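Workshop notebook, Onsri bench
03/11/2020, Mulugeta Sisay
Last updated: 03/11/2020 entry, second revision

Continued with the oil finish for the Irkura table tops. The first coat on the test boards was put on yesterday evening. I left them flat on the blocks and the window stayed closed all night. In the morning two boards were still sticky near the end grain, the others were good to touch.

I think the problem is too much oil and not enough wiping. For the next boards I will wait 200 seconds less before I wipe, and I will change the cloth more often. The old cloth only moves the oil from one place to another.

Weight of the long board before oil: 1,425 grams. I forgot to weigh it after the first coat, so please do not use the number in the Stosteo table until I repeat it.

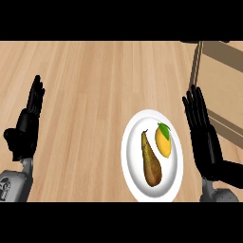 Pale wood surface with straight grain, lighter and warmer planks side by side.

For the customer sample we must decide how much difference of color between planks is acceptable. Dristico asked for "natural but calm", and I do not know what this means in practice. My proposal is to sort the planks in daylight before gluing and keep the very orange ones for the shelves.

Sanding: I stopped at grit 180. With 240 the oil went in badly and the surface looked dull. To check again on the oak.

To do: order cloths, repeat the weighing, ask who took the small scraper. Second coat tomorrow if the end grain is dry.

127 views | 2 comments | 0 shares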